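To: Ikon readers list
Subject: Re: Which Orpheus next?

Hello all,

Yes, yes, yes to the Serrano translation! I finished it Monday and went straight back to the first page, something I haven't done since we read the Fikham sagas. More on that in a second, and my answer to the question about the ending is under the quote.
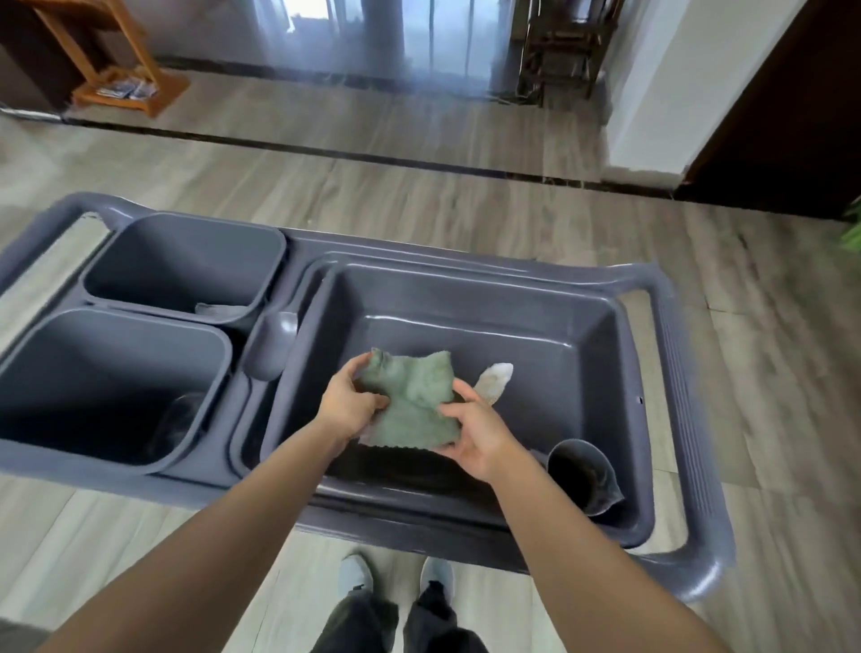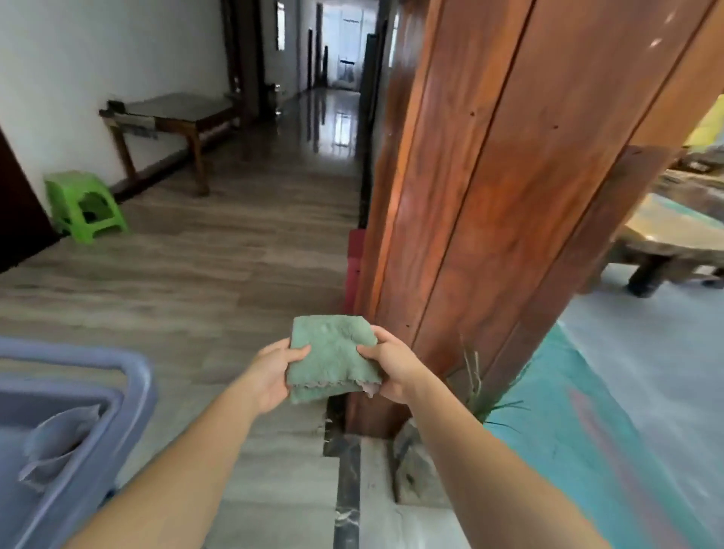
Green cloth, both hands.
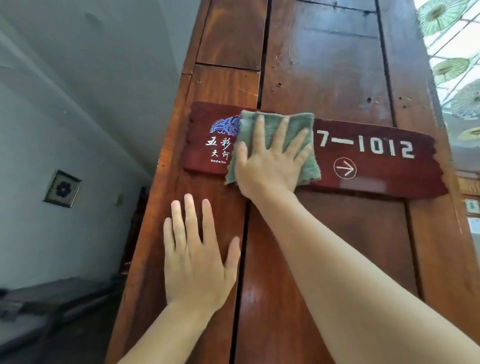
So, the Serrano. It's only 135 pages with the notes, and the notes are half the fun. The old Clarnetti edition gave us the descent in that stiff rhyming verse where every shade "doth" something. Serrano goes for short plain lines, hardly any adjectives, and the underworld gets so much stranger for it. The ferryman has 20 lines in the whole poem and I could hear every one of them (read them out loud if you can, they're wonderful).

> I'm torn on this one. I liked the first two books very
> much but the look back happens so fast that I missed it
> and had to turn back a page. Is that the translator or
> is it in the original? Clarnetti spends forever on it.
> Also, does anyone know if the paperback has the same
> page numbers as the hardcover? Mine seems to be off
> after the introduction.

It's in the original, as far as I can tell from the notes! See note 42, where Serrano says the turn takes up less than a line and that earlier translators kept padding it out. I think the speed is the best thing in the book. He's walking, he's talking, she's gone, and you're standing there with him wondering what just happened. I missed it the first time too, and going back a page to look for it felt exactly right for this story, of all stories.

On page numbers: my paperback runs behind the hardcover after the introduction, so let's go by book and line when we post.

If we do pick it, could we read the Clarnetti version of Book Three next to it? It's out of print, but my library has one in the stacks, and I'd happily type up the passage for anyone who can't find a copy. I know the full Clarnetti is 300 pages and no one wants that in June. Just the one book.

One more question for the group: who do we think is speaking in the last six lines? I was sure it was Eurydice until the word "brother" turned up, and now I've changed my mind twice. I'd love to hear what the rest of you make of it.

Happy reading!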